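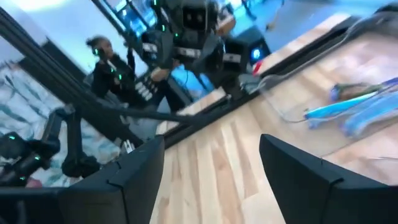
Ravindran Marar says you should throw out your first ten demos no matter how good they felt, and I've come round to it. Your hands are still learning the thing.

Home | Guides | Teleop | Parts | Forum

Cloth demos by remote control, quick version

Blue cloth on a wood tabletop, two arms. Do it in this order.

1. Home both arms. Fingers open before you hit record.
2. Check the wrist view first. You want both fingertips in it and bare table between them. If not, re-aim.
3. Cables out of the reach zone. Tape them. A loop on the table will get grabbed sooner or later.
4. Start the take, wait 2 seconds, then move. Rusto drops the first bit otherwise.
5. Go slow on the approach. Fast wrist swings smear the cloth and those frames are usless for training.
6. Pinch a corner, lift, pause. Then fold.
7. Missed the grab? Keep going, recover, finish. Recoverys are good data. Dropped off the table = delete.
8. Open fingers, back to home, stop.

Change the starting pose every take. Every one. My first set was 159 takes with the cloth in the same spot, learned nothing. Second set 264, mixed up, much better.

Comments

Basotari: does step 4 apply on the newer Rusto build?

Manolakis: yes still does it for me

Rendisora: tape left gunk on my table, velcro straps work fine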